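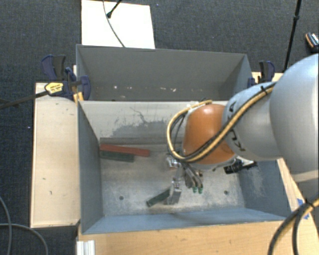 2 min read

Bin cell check, Hellstead site
Grasp collection, December round

Complete before each block of runs. Write OK, FIX or STOP and a comment.

1. Clamps at the join between front and rear bins. OK. Handles tight on both sides, wood packing seated.

2. Cable bundle along the arm. FIX. Ties hold, but the loop by the orange joint needs watching at full wrist turn. Limit set to 67 per cent speed until it is re-tied.

3. Gripper fingers and green tips. OK. Wipe tips at the break.

4. Front bin floor. OK with comment. Scuffs and smears are old wear. Leave them, the Rivera model has to cope with marked floors.

5. Blocks. OK. Red and green only for this set. Drop them in by hand with the arm paused, and don't line them up. Too many tidy starts last time.

6. Rear bin. OK. Sweep out chips.

7. Blue tape and floor cables. FIX. Re-stick tape. Keep feet off the carpet on the cable side.

8. Emergency stop. OK. Tested at 11.

9. Logging. 1,862 attempts saved to Plulteo. Failed grasps stay in. Delete only runs where a hand entered the bin.

Copy to Grurnstead with the next upload.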